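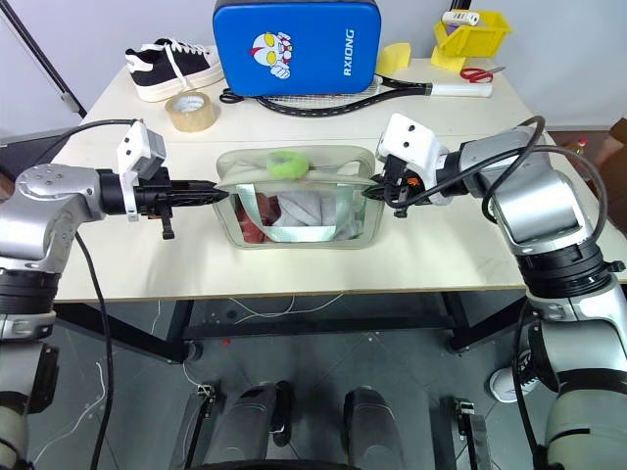

开放日演示区安全检查表(附检查意见)

打印本页 | 用电子邮件发送

地点:Grulell 实验楼一层,双臂整理演示台
演示单位:Brudar 自动化
检查人:Ionuț Tudose
复核人:Fiachra Tierney
检查日期:2021-07-02
检查时机:开门前查一遍,首场演示进行时查一遍

一、场地与通道

1. 演示台与观众隔离带间距不少于100厘米。
结果:合格。
意见:隔离带靠窗一侧的立柱底座偏轻,人多时容易被推动,换成Munshi展厅用的那种铸铁底座。

2. 出口和灭火器前无遮挡。
结果:整改后合格。
意见:灭火器前堆过宣传册,开门前已搬到签到处。

3. 地面线缆固定,不横穿通道。
结果:部分合格。
意见:通道一侧已加线槽。台面下方有白色细线散放在地砖上,观众走不到,但工作人员进出时可能绊脚。要求理顺后用扎带固定在台架上,下一场之前完成。

4. 台架稳固,脚轮锁死。
结果:合格。
意见:推台面无位移。

二、设备

5. 急停按钮有效,值守人员伸手可及。
结果:合格。
意见:左右臂分别试过,按下即停,复位后不会自行恢复动作。按钮盒目前放在值守人员的椅子上,应固定在台侧。

6. 演示模式限速已启用。
结果:合格。
意见:控制界面设定为上限70毫米每秒,与申报单一致。普通账户改不了这一项。

7. 手臂外挂线缆留有余量,不刮碰台沿。
结果:合格,需留意。
意见:两条手臂的黑色线缆都从夹爪上方绕回来,另有线缆垂到台面以下。每场结束后看一次外皮有无磨损。

8. 夹爪及其上方的白色支架螺丝紧固。
结果:合格。
意见:用扭力扳手逐颗复查,记录在Pira维护本内。

三、台面物品

9. 演示用包内只装软质物品。
结果:合格。
意见:包是透明面料的,里面装的是布料,隔着面料能看清。观众自带物品一律不放入,首场有位家长提出想试孩子的文具盒,已婉拒。

10. 尖锐物品不得留在手臂活动范围内。
结果:不合格。
意见:后排黄色筐前有一把红柄剪刀。演示方说后面的整理任务要用到。剪刀可以用,但应换成圆头的,不用时收进带盖的盒子。

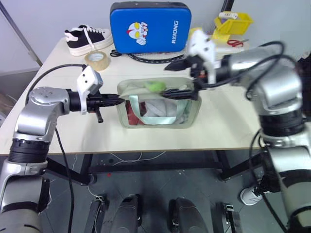 11. 其余备用物品摆放稳定,不会滚落。
结果:合格,有建议。
意见:胶带平放,没有问题。运动鞋、蓝色包和黄色筐都靠后放,挤得比较近,手臂取后排东西时余地小。建议本场用不到的先撤下来,放到台后的架子上。

12. 单件物品重量不超过300克。
结果:合格。
意见:按演示方提供的清单抽查称重,未见超重。

四、人员

13. 演示期间值守人员不少于一名,不兼做讲解。
结果:首场不合格,第二场合格。
意见:首场值守人员同时回答观众提问,背对台面讲了好一阵。已当面指出,第二场起讲解和值守分开。

14. 工作人员靠近设备前先通知值守人员。
结果:合格。
意见:口令统一用“进台”和“出台”。有人站在台边时,手臂动作仍须保持限速。

15. 每场观众不超过4组,儿童由大人陪同。
结果:合格。
意见:签到处按组发牌,散场收回。

五、处理意见

准予继续开放。第10项须在下一场开始前改完,由Fiachra Tierney到场确认后签字。第3项同时复查。第11项为建议,演示方自行安排。八月的参观活动沿用本表,届时新增备用电源一栏。

读者留言

小禾妈妈:带孩子看了第二场,讲得挺清楚。隔离带对小个子孩子来说有点高,能不能在前面放一排矮凳?

老秦:第5项说得对,急停放椅子上不行,人一起身就可能碰掉。我们车间吃过这个亏。

Fiachra Tierney:回老秦,按钮盒已经用夹具装到台侧了。矮凳的事转给签到处,要看通道宽度够不够。

路过的学生:请问限速那么低是固定的吗?想看快一点的。

Ionuț Tudose:开放日期间不调。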